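Home | Forum | Teaching by hand | Tools | Members | Log in

Egg slips when I lift it with hand-held grippers – how to teach this better?

posted by Laurinda Falcão in Teaching by hand
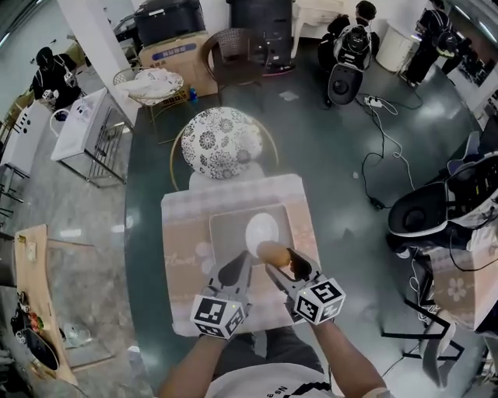

What I am trying to do

I collect demonstrations for a table-setting task. I hold one gripper finger in each hand, with the marker cubes near the base of each finger, and I bring an egg-shaped object to a small oval plate on a placemat. The robot should later learn the same movement from my recordings.

Until now I have 432 recordings and I had to throw away 18 of them, because the egg turned between the tips or fell on the plate from too high. In many others the egg arrives well, but my movement is not nice. I stop above the plate, I correct a little, I go down, I correct again. When we trained on the first part of the set, the arm did the same stops, only longer, and sometimes it stayed above the plate and never opened.

I have also a problem with the markers. If I turn my wrists inwards to hold the egg more firmly, the tracking of one cube is lost for a moment. The software (Dristis, the version from September) fills the gap with a straight line, and I do not know if I should keep such recordings.

My questions are these. Should I practise until the movement is smooth and record all again, or can I cut the pauses afterwards? And is it better to do the same task by remote control on the real arm? We have a remote set from Moreira, but I am very slow with it.

Thank you for any help, and sorry for my English.

Bram_at_Grirnham

Do not record everything again. First sort what you have. I would make one group where the egg goes to the plate in one movement, and another group with the corrections, and train only on the first group to see the difference. We did this at Grirnham with a cup task and the waiting above the saucer became much shorter.

Cutting the pauses can work if your hands are really still. If they move slowly, the cut makes a jump in the path and the arm will try to copy the jump. Look at the speed of both fingers before you cut, and leave a few moments on each side.

For the egg itself: hold it a little below its widest part, with the tips level. Most people press harder when it starts to turn, and then it turns more. Put it down until it touches the plate, wait for one breath, then open both hands the same distance. The wait after the touch is useful for the robot, the wait in the air is not.

About the markers, keep the elbows further from the body. Then you can close the fingers without turning the wrists so much. A short gap while you carry the egg is usually all right. A gap during the grasp or the release I would delete – these are the parts where a small error matters.

tomek_s

just use remote control, hand-held is always less exact

Ilse R.

I do not agree with the reply before mine. With remote control you record what the arm can really do, that is true, but a slow operator gives slow data with many pauses, so the first problem would only come back. I would do a small set by remote, maybe for the last part over the plate, and the rest by hand.

One more thing to check: change the position of the plate between recordings. If it is always in the same place, the robot may learn the place and pay no attention to the plate. I made this mistake at Sarnora with 593 recordings and we could use very few of them.

Comments

Laurinda Falcão: Thank you Bram, the elbows helped already. I lost the marker only one time this morning. I will sort the recordings tonight.

kettle_nine: What do you use for the gripper tips? Mine are too smooth for round things.

Laurinda Falcão: @Ilse R. The plate had only six positions in my set. I will add more.

Last updated: September, 16:40

Previous thread | Next thread | Back to Teaching by hand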